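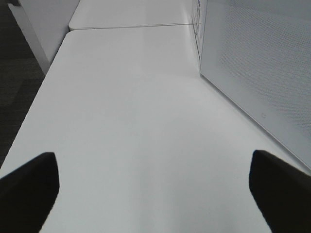 Hina Dogar
Lecturer, International Trade Law and Policy

TRADE 3202 – Handout 5: Anti-dumping duties

Notes go with the March lecture. Not a replacement for the reading. Bring the Umlow packet to seminar, printed if you can, the screens in there are hopeless.

Where we are

Finished tariffs and bindings last time. A member promises a ceiling on its tariff, can't go over it, has to give everyone the same rate. Today is the big exception people really use. Countervailing duties next handout, safeguards after that. Keep the three apart in your heads: dumping is about what a firm charges, subsidies are about what a government pays, safeguards need neither one.

What dumping is

Selling abroad below "normal value". Usually that means the price of the like product in the exporter's own home market, ordinary course of trade. It does NOT mean selling below cost (every year half the exams say this). A firm can make a decent profit on every ton and still be dumping. Can also sell below cost and not be dumping, if it has a home price that counts and the export price is higher.

Also: dumping isn't banned. The agreement lets the importing member respond. Nothing tells the exporter to stop.

Three things the authority has to show

1. Dumping, with a margin worked out
2. Injury to the domestic industry making the like product (material injury, or threat, or holding back a new industry from getting started)
3. Causal link between 1 and 2

Miss one, no duty. Most of the fights are over 2 and 3, though the lawyers will spend pages on 1 because it has arithmetic in it.

Finding normal value

First choice home market price. When that doesn't work – too few sales at home, or a "particular market situation" – two fallbacks:

Price to a suitable third country.
Constructed value: cost of production plus reasonable amount for selling and admin costs plus profit.

Constructed value is where the room for argument is. Whose costs? The exporter's own books, normally, if they follow local accounting rules and reasonably reflect the costs. Read that wording slowly. Whole disputes turn on "reasonably reflect".

Fair comparison

Same level of trade, normally ex-factory. Sales as close in time as possible. Adjust for freight, credit terms, quantity, physical differences, taxes. Umlow packet: home price 800 a ton, looks simple. Then read the footnotes. That is a delivered price, with rebate for the bigger buyers, and the export invoices from the Calado terminal are before freight. So what is the ex-factory price? Work it out before seminar. Freya Furnival (seminar leader) will ask and she will pick on people.

Zeroing

Authority compares groups of sales, some show dumping and some don't. The ones that don't get set to zero in place of counting as negative. Margin goes up, sometimes out of nowhere. Appellate Body kept ruling against it, the United States kept objecting. Later panel on differential pricing went partly the other way. Know the arguement on both sides. You won't be asked to calculate with zeroing in the exam but you should be able to say what it does to the result and why exporters hate it.

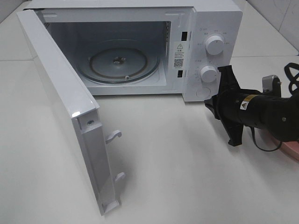 Injury

Two halves. Volume of dumped imports and their effect on prices – undercutting, depression, suppression. Then the impact on domestic producers, list in Article 3.4: sales, profits, output, market share, productivity, capacity use, cash flow, jobs, wages and so on. Every factor has to be looked at. No single one decides it. An authority can find injury with some factors going up, but has to explain itself.

Non-attribution: other known causes hurting the industry must not be blamed on the imports. In the packet, Skellislow Tube lost its biggest customer the same year the imports came in, plus a long strike. The report gives this one paragraph. Enough? Đức Lưu's presentation last year said yes, on the wording. I think no. Good essay question, hint.

Too small to matter

Margin under two percent of export price, case ends. Imports from one country under three percent of total imports of the product, normally negligible, unless several small ones together go over seven. The Umlow margin came out at 13 percent so the first test isn't an issue. The second might be for Nerkska Steel, check the table.

Duties and undertakings

Duty can't be more than the margin. Can be less – "lesser duty", enough to remove the injury. Encouraged, not required. EU has long had a version of it, US doesn't.

Article 8, price undertakings. Exporter offers to raise its prices, authority suspends the case. Authority doesn't have to accept. Exporters often like them becuase they keep the extra money that would have gone to customs.

Sunset: five years then the duty ends, unless a review finds dumping and injury likely to continue or come back. Plenty of them survive.

Facts available

Exporter won't answer the questionnaire, or answers late, or badly. Authority can use whatever information it has. Article 6.8 and Annex II. Umlow's answer ran to over 800 pages and still missed the cost section. Fair to treat it as not cooperating? Urs Marti's note in the packet goes through this, short, read it.

Reading

Article VI of GATT, all of it, one sitting
Anti-Dumping Agreement Articles 2, 3, 5, 6, 8, 9, 11
Umlow packet, report and footnotes
İlker Kocabaş, chapter on constructed value (course shelf, short loan)

For seminar

Ex-factory price, both markets, show your steps.
One page on the strike and the lost customer. Pick a side.
Would you have accepted the undertaking if you were the authority?

Groups same as last time. Slides go up after class, minus the cartoon.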